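The Flika

Sena Kyei had the keys and no idea which one. Tried three. The fourth went in but wouldn't turn, then it turned.

"You sure he said Workberg Street?"

"He said seventy-four," said Nataša. "This is 74."

The shop smelled like machine oil and old bread. Krešimir Mladenović had fixed sewing machines in here for 40 years and had apparently never thrown out a bobbin. Shelves up to the ceiling. Drawers inside of drawers. A calendar from some May, years gone, with a lake on it.

They had until six. The Gunstead people were coming at six with a truck and whatever was still in the room at six was theirs, that was the deal, Krešimir had signed it from the hospital bed with his left hand.

"So what are we looking for exactly," Sena said.

"A Flika. Green. Little one, folds up into its own case."

"There's forty machines in here."

"Green," said Nataša. "He said green."

Sena took the left wall. Black, black, beige, black. One with no needle. One with a mouse nest, or what used to be. Her phone buzzed – Fatos, again – and she let it.

It was Fatos who'd promised the truck people there was nothing worth keeping. Fatos Kolev, who had sat in this shop every afternoon for a whole winter drinking the old man's coffee and then told a stranger on the phone it was all junk. Sena had been standing right there. She hadn't said anything. She was working on that.

"He married her on account of it, you know," Nataša said from behind the counter. Drawers opening, drawers closing.

"On account of what?"

"The Flika. Embla brought it in. Feed dog was jammed. He told her it would take two weeks and it took him ten minutes, and he kept it the two weeks so she'd keep coming by to ask."

"That's kind of awful."

"She thought so too. She married him anyway."

Sena had only ever seen Embla Bråten in the one photograph, the one by the register, squinting, a scarf tied wrong. It was gone from its nail now. Just the nail and a cleaner square of wall.

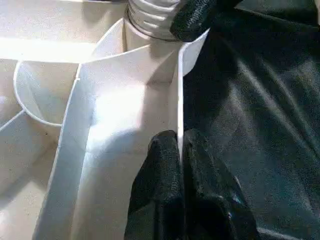
Fiction / Short Stories
Part 2

Five-twenty. They had done the walls and the counter and the awful closet with the coats in it. Nataša was sitting on an upturned crate with her shoes off.

"Maybe he sold it," she said.

"He wouldn't."

"Maybe he sold it and forgot. He calls me Embla half the time now. Yesterday he asked me was the soup on."

"What did you say?"

"I said it was on."

Sena looked at the floor. Linoleum, brown, curling up by the back door. Then the back door. Then, because she was tired and it was the only place left, the step outside it, the little roofed bit where he used to smoke.

There was a cabinet out there. Hinds, it said on the plate, HINDS & something, the rest rusted off. Locked.

She went through the keys again. Hands shaking now, stupid, it was only a cabinet. The second one fit.

Not green. That was the first thing. It was gray, or it was green under a whole lot of gray, and when she wiped it with her sleeve a stripe came up the color of a pea. The case was there to. Inside the lid somebody had taped the photograph, scarf and all, and next to it a repair ticket gone soft as cloth.

Feed dog. Two weeks. No charge.

"Nataša."

No answer.

"Nataša, get your shoes on!"

It was heavier than it looked. They carried it between them, one handle each, out through the shop, past the black ones and the beige ones. Sena stopped at the register.

"What?" said Nataša. "What, come on, it's ten of."

"Nothing. Hold on."

She got out her phone. Five missed calls. She pressed the name and it rang once.

"Finally," said Fatos. "Are you two done in there? I told you there was nothing."

"You did say that," said Sena. "I want you to come down here and carry something."

"Carry what?"

Outside a truck was backing up, beeping, early. Nataša had already got the door open with her hip.

"Just come," Sena said. "And then your going to the hospital with us. You're going to tell him what you said."

Quiet on the line. A TV going somewhere behind him.

"Does he even know me, these days?"

"Bring coffee," she said, and picked up her end.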